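Gedham Pantry Labels: data card

Version 3
Maintained by the Skukow text group
Contact: Pejman Zamani

Summary

Gedham is a set of 1,527 transcribed ingredient and storage statements from packaged household goods: sauces, oils, vinegars, drinks, cleaning fluids and dry staples. Each record holds the text of one label panel, typed by hand, with line breaks kept. It was built to test spelling normalizers and unit parsers on short commercial text. The release contains text only.

Contents

records.tsv — one row per panel, tab-separated, UTF-8, no byte order mark
units.tsv — every unit string found, with its normalized form
splits/ — three lists of record IDs: train, dev and test
CHANGES — differences from earlier versions

Fields in records.tsv

id: stable across versions; withdrawn IDs are not reused
panel: one of ingredients, storage, directions, net
shape: flat or wrap. Wrap means the panel follows a curved surface and the start of the text had to be chosen by the transcriber.
text: the transcription, with \n for a line break
check: initials of the second reader, or empty

Transcription rules

Type what is printed. Misspellings stay. Hyphens at a line end are kept along with the break, even where the word would normally be closed up. Superscript note marks become a caret followed by the mark. Text that can't be read is entered as a single question mark in square brackets, whatever its length.

For wrap panels, start at the seam if one can be found. If there is no seam, start at the product name and read to the right. Lot codes and best-by dates are left out because they are usually printed separately and change from one package to the next.

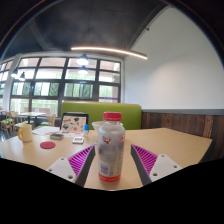 Alipour asked on the tracker whether starting at the product name splits an ingredients statement in two when the name is printed beside it. It can. Records where this happened were retyped in version 3 so that the statement runs whole, and the rule now applies only between panels, never inside one.

Splits

The test list was drawn by product line, so two sizes of the same item never fall on both sides. The 60 records added in September went to train only. Scores on dev and test can be compared with those from version 2, apart from the retyped wrap records, which are listed in CHANGES.

Known problems

Bilingual panels were typed in English only, and the net panel sometimes lost its metric half as a result. "Fl oz" and "fl. oz." map to the same unit, but "oz" alone is left unresolved in units.tsv. The check field is empty for most directions panels.

Loading

The Ellov reader handles the file with its default settings. Other readers may treat quote marks in the text field as delimiters — turn quoting off.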